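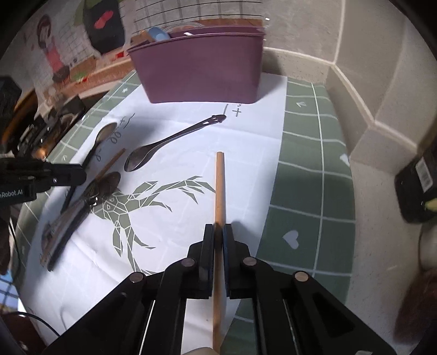

Courses > Building Site Operations > Week 3 > Handout: Getting deliveries onto a tight site

Week 3: Getting deliveries onto a tight site

Updated 2026-01-24. Bring this with you, we'll mark it up together.

Last week we got as far as the fence line and I ran out of time before the gate, so we pick up at the gate. I've pulled in the stuff I was going to say at the end of Week 2 as well, so if the first part feels familiar to those of you who stayed behind to chat, that's why.

The site we're using all term is the Nurnmont job: a mid-block infill building, neighbors tight on both sides, one street frontage, an alley at the back that a pickup can get down and a semi can't. If you missed the site plan, get it from the course folder. You'll want it in front of you for the exercise.

Start from the truck

I like to plan a gate from the truck backward. Most people draw the building, then the fence, then leave a gap in the fence where it looks nice, and then one Tuesday morning the rebar shows up on a trailer and the driver can't make the turn. So find out what's coming first. Call the suppliers! They know what they send out, and they'll happily tell you the length, the width with the mirrors, how high it stands loaded, and whether the driver unloads or you do. That last one gets missed all the time, and it's a miserable phone call to make with a flatbed sitting in the street.

On Nurnmont the longest thing we expect is a 40 foot trailer (steel, early on) and after that it's mostly shorter flatbeds, mixers and box trucks. I don't design the gate so the steel can come inside. It comes a handful of times, so it can unload from the curb with a permit and a flagger. I design the gate for the trucks that come every week.

Things to ask a supplier on that call:

- Overall length, tractor included
- Can the same load come on something shorter, and what does that cost
- Who unloads, and with what
- How much notice they need to move a slot
- What they do if they arrive and the gate is blocked (some wait, some leave, some charge you from the minute they park)

The swing

A truck going around a corner does not follow its own front wheels. You all know this from driving behind one, but it's easy to forget with a pencil in your hand. The back wheels cut inside, so the gatepost on the inside of the turn is the one that gets hit. If you visit an older site, go look at that post and you'll see what I mean.

Two fixes, and I use both. Make the gate wider than feels sensible, and set it back from the street so the truck can straighten up before it goes through. Setting it back eats into your site, I know, and on a lot like Nurnmont that hurts. But it also gives a driver somewhere to stop while the gate's being opened, off the sidewalk, and the people walking past will thank you for that.

For gates that swing, swing them in. Out over a sidewalk is asking for trouble and in plenty of places it isn't allowed anyway. Sliding gates are great if you have the fence length to slide along, but the track fills up with gravel and mud, so put somebody in charge of clearing it.

Backing up

Try hard to get trucks in and out nose first. On a big suburban lot you can loop them, one gate in and another out, and it's lovely. On Nurnmont we can't. There's one frontage and no room to turn, so something has to back up, and we have to choose whether that happens on the way in or on the way out.

I come down on the side of backing in, with a spotter, and driving out forward. You can hold the street for a minute while a truck backs in because you know it's coming. Backing out blind into traffic and pedestrians is a much worse place to be. A few of you argued the other way in the first session and I'm glad you did, so please bring that up again on Thursday, I'd like the whole group to hear it.

Spotters: one per truck. If two people are waving, the driver is watching two people, and they'll disagree. Agree on the hand signals before the wheels move. If the driver loses sight of the spotter, the truck stops. I'd put that on a sign at the gate in letters you can read from the cab.

The booking sheet

Okay, this is the part that I think makes the biggest difference day to day, and it's about the least glamorous thing in the whole course. You need a delivery calendar. It can be an app, it can be a whiteboard in the trailer. I've seen jobs run beautifully off a whiteboard and I've seen jobs with expensive software where everyone just texted the superintendent.

What has to be on it:

Slot (start and end)
Who ordered it
What it is
What it's riding on
How it's coming off
Where it's going once it's off

People leave the last line blank. Don't let them! If there's no answer to "where's it going," the answer will be "right inside the gate," and then your next delivery can't get in and the whole morning stacks up down the block.

In our Nurnmont schedule the gate opens at 7 and the first slot goes to whatever needs the crane or the pump. Then I leave a gap. I don't book back to back, and when trades complain about that I show them the day we tried it on the Stultbridge job, where 19 deliveries were booked for one gate and the drywall ended up circling the neighborhood until after lunch. We'll go through that day's log in class, so no need to read ahead.

A word on the school run. If there's a school nearby, block out drop-off and pick-up on the calendar before you hand it to the trades. Same with trash collection day on that street. Get the collection day from the city and write it in for the whole job.

Ground

The first few yards inside the gate take more punishment than anywhere else on site. Every truck brakes there, turns there and pulls away there. Put down good stone over fabric, thicker than you'd use elsewhere, and top it up before it ruts. Once it has rutted you're just feeding stone into a hole.

Check what's underneath too. On Nurnmont there's an old drain crossing the entrance at a shallow angle (dashed line on the plan, easy to miss, I missed it the first time I looked at the drawing). We'd plate it or bridge it, and we'd take photos of it before the first truck goes over.

Mud on the street is your problem the minute it leaves your gate. Rock pads knock off some of it. A hose knocks off more, but then you have muddy water to catch, and it can't go in the storm drain. We'll do this properly in Week 5.

Exercise for Thursday

Work in pairs. You need the Nurnmont plan, a scale ruler and the supplier sheets for Pons (masonry) and Benov (windows). Both sheets are in the course folder.

1. Place the gate. Draw the inside line of the turn for the longest Pons truck.
2. Benov wants to send all the windows in one go, roughly 1,000 square feet of glass on racks. Decide whether you'll take it, and if you won't, write the two-line message you'd send them.
3. Fill in one day of the booking sheet with the six deliveries on the back of the Pons sheet. Two of them clash on purpose.
4. Mark where the spotter stands, and where the spotter moves to when the truck is halfway in.

Pencil please, because we'll be changing things. I don't mind messy drawings at all, but I do mind a drawing with no scale on it.

Reading: chapter on access and haul routes in the course text, skip the section on rail. If you can, walk past a live site before Thursday and watch one delivery from the other side of the street. Note how long the truck is actually in the road, and where the pedestrians go while it's there.

Next week is hoisting, so we'll take the load from the truck bed upward.

Contact the course office | © 2026 Building Site Operations | Back to top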